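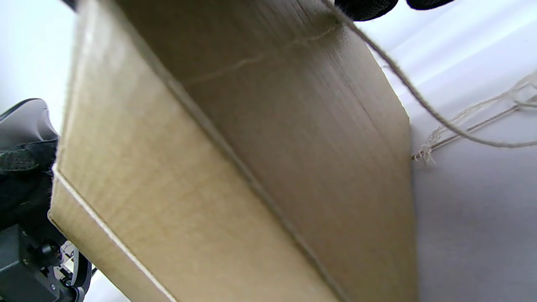

No. 53

I spent most of April on the twine problem in Luken, the perception stack we use for box handling. Cartons were solved well enough last year. Twine on cartons was not, and the two failures have little in common.

A plain tan carton with beige twine lying against it gives the segmenter very little to work with. The strand is nearly the color of the cardboard. Where it leaves the box and hangs over a white background, contrast is better, but the curve is thin and the default downsampling erases it. Frayed ends are worse: the mask comes back as one blob, or as a scatter of fragments that the tracker treats as separate objects.

The old pipeline ran at quarter resolution and fitted a spline to whatever survived. I replaced this with a two-pass scheme. Pass one finds the large planar faces and the fold edges between them. Pass two runs at full resolution in a band along those edges and looks for ridges that do not line up with the corrugation. The direction test matters. Striations on a side face run along its length and produced most of our false positives.

I labeled 212 views by hand. Danjuma Babalola wrote the labeling tool (Kallent, in our repo under tools/) and added a mode that lets a strand pass over or under another one at a crossing. Before that, every crossing was stored as a junction, and the planner would happily route a grasp through it.

Black gloved fingers at the top of a view are masked out before either pass. The glove mask is dilated by 2 pixels. Larger values ate the strand next to the fingertips, the section I most wanted to keep.

Exposure is still open. Bright backgrounds clip, and a fine thread over a clipped region has no gradient left to detect. Burgi Plattner suggests capping the shutter at 800 microseconds and accepting noise on the darker face. I have the config change on a branch and have not merged it.

Next is the frayed end. I intend to stop fitting curves there and return a region with a "do not grasp" flag, then let the planner work from the smooth part of the strand. The message type needs a new field, so logs recorded before the change will need the converter.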